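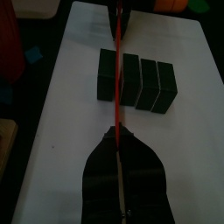 Wrist camera view, block row task. Gripper closed, four dark green blocks on the white work surface.

Progress report to the Rastanance Fund
Project: Pandon – learning to handle objects in tight rows
Prepared by: Tatu Kombo, project lead
Date: 6 June 2018

1. Where we are now

The second stage of Pandon started when the new wrist camera mount was accepted by our workshop. Since then we have collected 974 demonstrations that we consider usable. In each of them a person guides the arm through one complete attempt, and the system records the wrist camera, the joint positions and the opening of the gripper. In addition there are 182 recordings which we keep apart, for the reasons explained in section 3.

The work is a little behind the plan in one part and a little ahead in another. The collection of single object tasks is finished. The row tasks, which are more difficult, are still going on and will continue in July.

2. The row task

In the row task the blocks stand side by side, with very little space between most of them. The arm must choose a gap, bring the closed fingers to it, and separate one block from its neighbors without knocking down the others. In the setup at the top of this report, the leftmost block stands slightly apart and the other three are close together. The fingers point to the gap between the first and the second block.

We decided to use blocks of one dark color for this stage. When the blocks had different colors, the learning system used the color to find the edges, and it did badly as soon as the colors were changed. With dark green blocks it has to use the thin lines of light at the seams and the shadows on the table. The results on our small test set are better, but the test set is too small for a firm statement and I prefer to wait with numbers until the next report.

The operators change the row before every attempt. They turn it, move it along the table and change the width of the gaps. We ask them not to make the row too straight, as real rows seldom are.

3. Recordings kept apart

The 182 recordings are not lost. In most of them the attempt itself was good, but the time stamps of the camera and of the arm did not agree. Our partner Adau has written a small program which corrects this, and the first recordings treated with it look right. A smaller part has another problem: the operator stopped in the middle and started again, and the system then learns to wait. These we will probably cut into shorter pieces.

We now check the time stamps at the start of each session. It takes a few minutes and should have been done from the beginning.

4. People and training

Six operators have been trained, and four of them work regularly. New operators now make 12 practice attempts before their recordings are counted. Before this rule, the first recordings of each person were much slower than the later ones, and the system copied the slow movement.

5. Use of funds

Spending follows the approved budget, except for storage. The recordings take more disk space than we calculated, and we bought two extra drives with money from the travel line. The change is small and stays within the limits of the agreement – the receipts are in the annex.

6. Plan until the next report

– Finish the row task, including rows with no visible gap.
– Bring back the corrected recordings and compare the training with and without them.
– Start collecting with lighter blocks on the same white surface, where the edges are harder to see.
– Run the first full evaluation, with 14 arrangements that no operator has used in collection.

One question for the Fund: the agreement says that the complete data set will be delivered at the end of the stage. We would like to send a first part already in July, so that your reviewers can tell us if the format is suitable. Please let me know if this is acceptable, and to whom the drive should be addressed.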